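Preguntas frecuentes sobre la recogida de demostraciones
Proyecto Virkard

¿Qué es un episodio?
Una demostración completa de una tarea, desde que el brazo sale de su postura de reposo hasta que vuelve a ella. Guardamos el vídeo, las posiciones de los motores y una frase corta con la instrucción («mete la botella en la caja»).

¿Cuántos episodios necesitáis?
¡Todos los que puedas! La meta de esta ronda es llegar a 1000 entre todos los participantes. Drarkport ya ha enviado 182 y sus datos son una maravilla: variados, limpios y bien etiquetados.

¿Tengo que saber programar?
No. Hay que abrir una terminal y copiar dos órdenes, y Wendell Ruiz-Ortega mantiene una guía para quien no lo haya hecho nunca. Lo demás es mover el brazo guía con la mano, y engancha muchísimo (avisado quedas).

¿Cuánto se tarda en cogerle el tranquillo?
Casi todo el mundo nota el cambio tras los primeros 20 episodios. Al principio la pinza llega torcida o se pasa de largo; luego el movimiento sale solo. Los de calentamiento puedes borrarlos sin pena.

¿Y si se me cae el objeto?
Si lo recoges y terminas la tarea, guárdalo con la etiqueta «recuperación». ¡Esos episodios nos encantan! Si el objeto acaba en el suelo, descártalo y empieza otro.

¿Qué objetos puedo usar?
Cosas corrientes, que no pesen y que la pinza pueda agarrar. Las botellas de plástico vacías van de lujo: son ligeras, y el plástico transparente con sus brillos es un reto estupendo para el modelo. También vale que estén abolladas.

¿Hace falta un laboratorio?
¡Para nada! Una mesa de madera en el salón, con el sofá detrás, sirve perfectamente. En la tarea de las botellas, el brazo se coloca al fondo de la mesa y la caja de cartón abierta a un lado, en diagonal si quieres. Puede haber una botella dentro de la caja y otra tumbada fuera, cerca de la pinza. 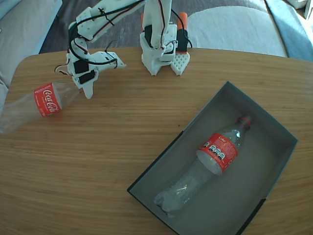 ¿Cada cuánto cambio la disposición?
Cada 5 episodios. Gira la caja, aleja la botella, dale la vuelta para que el cuello apunte a otro lado. Con la luz, lo mismo: graba por la mañana y también al caer la tarde.

¿Dónde envío los datos?
Súbelos a la carpeta Brabec con el nombre de tu grupo. Hacer Coşkun los revisa y te escribe si falta alguna etiqueta. La ronda sigue abierta hasta agosto.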